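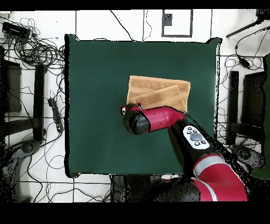

It wouldn't last till December, according to Nele, and she said so loudly enough for the whole of the folding room to hear, the arm included.

She was wrong about that, though I didn't tell her so then, and I would have bet my own wages on her being right. We had seen things come and go at the Flornham laundry. We had seen a steam tunnel that was going to change our lives and that mostly changed the colour of the ceiling. We had seen a man with a stopwatch and a very nice pair of shoes. So when the red and black arm was set up over the green cloth at the far end, with its cables all over the floor like something the cat had been at, we went and had a look, the way you'd look at a new neighbour's curtains, and then we went back to our tables and got on.

I had folded towels for most of my grown life by then. I started on the hotel contract, the old Joridton one, when my youngest was still in a pushchair, and I was taught by a woman with hands like a pair of bread boards who could do a bath sheet in the time it took you to say bath sheet. In half, in half again, then thirds, with the edge tucked to the wall and the fold facing the guest. I did it at home. I did it at my sister's, to her annoyance, and once at the swimming baths, with a towel belonging to a stranger.

The first week the arm did tan towels and nothing else, over and over, the same few. It would come down very slowly, with its two little fingers held out, and pinch a corner, and lift, and think about it. I know they don't think. But you try standing there with a mug of tea at twenty to seven in the morning watching it hang over the edge of a towel and see what other word comes to you. Then down it would go, and there'd be a fold, of sorts, a bit skewed, one layer peeping out from under the next like a petticoat.

"My grandson folds better than that," said Nele, "and he's in prison."

(He wasn't in prison. He was in Kandport, studying drainage, but she hadn't forgiven him for going.)

The engineer was a thin young man called Cirillo, and whether that was his first name or his last one we never did find out, because by the time we were friendly enough to ask it would have been rude. He sat on a black chair beside the arm with his knees nearly up to his ears and ate crisps for his lunch, every day, until Nele couldn't bear it any longer and brought him a proper dinner in a dish with foil on. That was her mistake, she said afterwards. You can't feed a person and go on wishing his machine would catch fire.

It was over the dish that he asked her. He'd been going at it for a fortnight, and the thing would fold but it wouldn't fold square, and the bottom corner always slid away. He asked if she'd mind showing him how she did it. Nele wiped her hands and stood for a good long moment, and I could see her working out what it would cost her. Then she took the towel off the green cloth, shook it out hard so it cracked, and laid it down again.

"You're letting it fall," she told him. "You don't let it fall. You put it."

He asked her to do it again, slower, and she couldn't. None of us could, when we tried. You'd get as far as the second fold and your hands would stop and look up at you like a dog that's been asked to explain fetching. We ended up all gathered round, four grown women doing towels at the speed of a funeral and arguing about thumbs. I had never noticed that I smooth with the left and pull with the right. Nele, it seems, has always given a tiny tug backwards before she lets go, and that was what kept her corners in. She was quite put out to learn it. All those years she had thought it was talent.

So the arm learned the tug. It took Cirillo until the Saturday, and he rang the folding room telephone to tell us, though we were standing close enough to hear him without it.

After that it went quickly, and I won't pretend I liked all of it. By spring there was a proper bench for the arm, with the cables tidied away, and it took over the tan towels for good. It did 2,043 of them in its first full week, and the manager wrote the number up on the board by the clock, where our birthdays usually went. I went home that evening and sat in the kitchen with my coat on. My husband asked what was the matter, and all I could find to say was that it didn't even know what a bath was.

They didn't send anyone away, I should say that. We'd been promised it and for once a promise was kept, near enough. Two of the older girls took the money and went, and were glad to, and had a cake. But when they left their tables weren't filled, and a room that used to have a good deal of shouting in it got quieter. I hadn't known how much of my day was talk. The work was only what we did with our hands while we got on with it.

Nele they put in charge of the arm. She had 55 minutes of training and a certificate with her name spelt wrong, Nelly Kettler, and she hung it up in the toilets. She knew when it was going to go wrong before it did; she said the sound changed, a kind of sniff. Cirillo came back to check her figures and couldn't hear any sniff at all, and he stood there with his head on one side until he heard it too. He'd put on weight. She took the credit.

I'm on the odd things now, the christening gowns and the tablecloths with somebody's grandmother's initials, whatever won't lie flat and doesn't come twice. It's slower and it suits my wrists. I do miss a towel, though. When the arm is switched off for cleaning there is usually one left on the bench, half done, and I'm generally passing.

Nele caught me at it last week. I'd got it in half and in half again, and I was just turning the edge under when I heard her behind me, breathing.

"It does them in thirds first now," she said. "Head office changed it."

I asked her since when, and she said since Easter, and did I not read anything they pinned up. Then she picked up the other end, and we shook it out between us and started again.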